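Packing bench automation at Claltgate

Packing bench automation is the name we use at Claltgate for moving the pick-and-pack job, bit by bit, from people's hands to machines. I'm writing this entry for the staff wiki because I worked the benches for 11 years before any of it started, so forgive me if I wander off now and then!

Background

Claltgate packs mixed grocery and gift orders for small shops. Before the change we had 31 people on the benches over two shifts, and everybody picked everything – jars, boxes, bags, toys, whatever the order slip said. The first automated cell, bought through Levasia, went in at the Foltside building in November. It handled cartons only, and it handled them pretty well.

What changed for staff

No one on the benches was let go, but the jobs moved around a lot. Some of us went to loading the cells, some to fixing bad picks, and a few (me included!) to demonstrating. A demonstrator works a hand-held gripper with a camera on it and picks up goods the way the machine should, over and over, so the software has something to learn from. Pay went up one grade. The lifting went down, which my back loves, but wrists became the new complaint, so demonstrators now swap out every 40 minutes.

The talk changed too. Bench work was noisy and social, and demonstrating is quiet – I still miss the chatter.

Goods used for demonstrations

Karamanlidis, the training method we follow, asks for a cluttered table and goods of different shapes and stiffness. A soft snack bag needs a very different squeeze from a jar with a lid, and plush toys are a whole other headache.

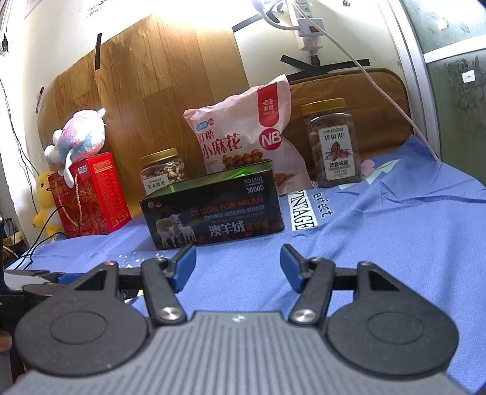

Gripper open in front of a mixed table: a boxed item, a snack bag, jars of nuts, a red gift box and plush toys.

Open questions

Bags are still mostly packed by hand. Staff have asked for a say in which goods come next, and for 2 paid training days a year instead of one. I'd vote for both.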